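Small Parts, Written Rules
How a shared set of practices is changing the way hand work is recorded for robot training
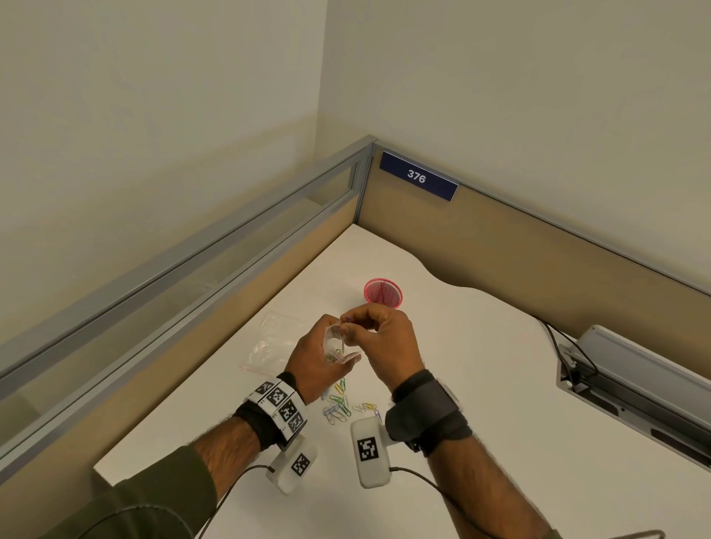
One reader of the draft rules, posting from Luterach, asked why anyone needs 17 pages to pick up a paperclip. The same reader went on to say that a robot either learns the job or does not, and that paperwork would only slow down the people at the desks.

The objection has been heard often since Grewal and Skimness agreed to work from one text. Both firms record people handling small items so that robots may be trained on the results. Until last year each kept its own habits, and recordings made in one office could seldom be used in the other. The Luterach Practice, named for the town where the first meetings were held, was written to end that waste.

Its longest section concerns the person doing the work. Wrist straps must be fitted by the wearer and may be loosened at any time. Cables are to leave the wrist toward the body and must never cross the work area. A session may not run longer than 30 minutes, and the wearer may end it early without stating a reason.

A second section deals with markers and sensors. Printed markers must be clean, flat and firmly attached. If a marker slips during a task, the recording is kept but flagged – an earlier draft had called for it to be deleted, and Skimness argued that flagged material was still useful for testing.

The desk itself receives less attention than some members wanted. Ordinary clutter is allowed. Loose clips, bags and pencil cups may stay where they are, provided that nothing on the surface identifies a person or shows private papers. Grewal had asked for a bare surface in every session. The request was withdrawn in March, after its own trial at 26 desks produced grippers that did well in the lab and poorly in offices.

Dropped items raised the hardest question. Under the adopted wording, a fumble is part of the task and must remain in the recording. Workers are not to be asked to repeat a motion for the sake of neatness.

Fetus, the software tool both firms use to log sessions, will carry the new checks from its next release. Recordings made before that date may be submitted for review if the consent forms are complete. Forms that lack a signature will be returned to the office that sent them.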